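Tromano Community Help
Schools, Clubs and Halls: Kitchens and Catering

Replacing reusable plastic tableware for a lunch club: quantity, storage and hygiene

Posted by Allbridge Lunch Club

Our club serves a cooked midday meal every Tuesday in a hired hall. We have been asked by the hall's management to provide our own tableware from December, as the existing crockery is to be withdrawn. The management has stated a preference for reusable plastic on the grounds of breakage and weight.

We should be grateful for guidance on the following points. First, whether coloured plastic bowls and cups are acceptable for hot food, or whether they should be kept for cold items. Secondly, whether nested items may be stored in a closed cupboard between sessions. Thirdly, how many spare settings a club of our size ought to hold. Attendance does not exceed 100 and the equipment budget is limited. 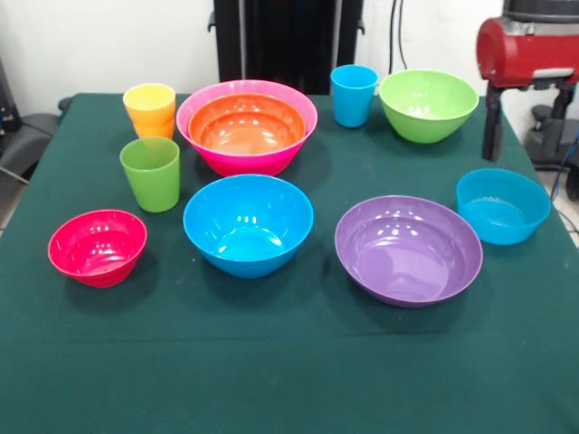 Plaster Road Hall wishes to advise that the colour of an item has no bearing on whether it may be used for hot food. The relevant information is normally found on the base or in the supplier's product sheet. Where neither gives a maximum temperature, the item should be kept for cold food, and the supplier should be asked to confirm the position in writing.

As regards storage, our own practice is to air-dry all items on racks before stacking. Bowls that are put away damp inside one another will smell by the following week, and a closed cupboard makes matters worse. We leave ours in the racks until 3 p.m. and lock the cupboard after that.

We hold 20 spare settings. This has been sufficient.

Posted by Toprak Catering Supplies

The above reply is correct on temperature. We would add that microwave use is a separate matter and must be checked separately. An item may be suitable for hot soup and still be unsuitable for reheating.

Clubs are also advised to settle on one range before ordering. Mixed ranges seldom stack well, and tall stacks of cups are liable to topple when a cupboard door is opened. If several colours are bought, it is helpful to assign a colour to each purpose, such as fruit or dessert, and to display the arrangement near the serving hatch.
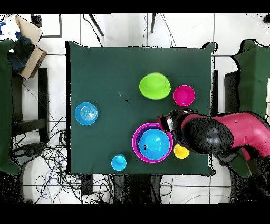 Scratched items should be withdrawn at the end of each term, as food residue collects in the marks and ordinary washing may not remove it. Abrasive pads should not be used. Staining from tomato or curry is generally a matter of appearance only and does not in itself require replacement.

Posted by Allbridge Lunch Club

Thank you. The question of racks had not been considered and will be raised with the hall.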